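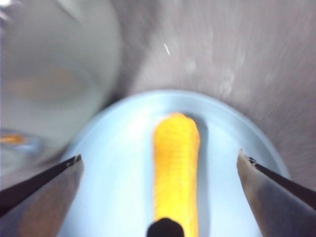 Stop buying grippers off the spec sheet

I have spent most of the spring swapping grippers on the same arm, and I've come out of it with an opinion that will annoy anyone who sells them. The numbers on the front page of the brochure are the wrong numbers. Grip force, stroke, closing speed, repeatability – I read all of that very carefully before I ordered anything, I made a spreadsheet with colors in it, and almost none of it told me which gripper I'd want to keep.

Some background. I do small automation jobs, mostly for kitchens and food packing, and in May I had three grippers on the bench at once: a Havico two-finger, a Femodport two-finger that costs quite a bit more, and a Mocanu with soft pads that everybody online seems to love. Same arm, same Hustell controller, same little wrist camera wherever the mount would take it. My plan was 40 picks per object per gripper and then a nice clean winner. Ha.

On paper it was the Femodport by a mile. It closes faster, it grips harder, and the manual is lovely. It also has fat fingers. Fat fingers are fine if you're picking boxes off a belt, and they're miserable when the thing you want is lying on a plate with a raised rim and you have to get down on either side of it. I kept having to come in high and hope. The Havico has slim metal fingers with a thin edge, and they just went down where I asked them to. I don't think finger thickness is even in the Havico brochure. It's in a drawing at the back of a separate PDF.

So that's my first gripe. Print the finger profile, at the tip, on page one. I would trade every repeatability figure I've ever read for that drawing.

My second gripe is about cameras, and I know it's a gripper essay, but you can't pull the two apart. A wrist camera looks at the world past the gripper, and if the gripper is bulky you've bought yourself an expensive view of the gripper. I like to see both fingertips and the gap between them, with whatever I'm after sitting in the gap. When I get that, lining up is easy. I can do it by eye with a joystick and a cup of coffee, and anything I train on that footage seems to have an easier time of it too. The Mocanu pads bulge when they close, right into the part of the picture I care about. At the one moment I really need to see something, I'm looking at rubber.

(The Mocanu people will tell you to move the camera. I moved the camera. Then it hit the faucet.)

People push back on this by saying vision is getting so good it won't matter, just add another camera overhead. Maybe! I've got one overhead and I like it. But overhead cameras get blocked by the arm, and kitchens are full of shiny metal and see-through tubs that smear into gray mush the second the wrist starts moving. The close-up view is the one I trust for the last couple of inches, and I'd like the hardware to stay out of it.

Now the test objects, where I'll happily pick a fight. A lot of gripper comparisons use wooden cubes. I get it, cubes are cheap and they stack and they look tidy in the video. But a cube has flat sides waiting to be grabbed, and any gripper on earth looks good on a cube. Give me something long and rounded with ridges on it, put it on a smooth plate, and park it next to a sink. If I come in a little off center, a round thing wants to roll, and if I squeeze too hard the plate wants to come along for the ride. I learned more from one afternoon of that than from the whole week of cubes before it.

By the end I'd logged 503 picks, if you count the afternoon I forgot to tighten the Havico fingers, and I probably shouldn't. Take that afternoon out and it's 446. The Havico won for my kind of work, by enough that I stopped arguing with myself. The Femodport went back on the belt job, where it is terrific and where I should have left it. I still haven't decided about the Mocanu. It was the gentlest of the three by far, and if somebody put those pads on a skinnier finger I'd order it the same day.

And the controller? I had nearly as many opinions about the Hustell when I started, and most of them went away once I slowed the approach down. It does what it's told. I'd like the emergency stop to be on the other side, and I'd like the fan to be quieter at eleven at night.

If you're about to buy, ask the vendor for a loaner and the mounting file for your camera, and try it on the most awkward thing in your own building. If they won't lend you one, ask for a photo taken from the wrist with the fingers open. I asked four vendors for that photo this spring and got one back.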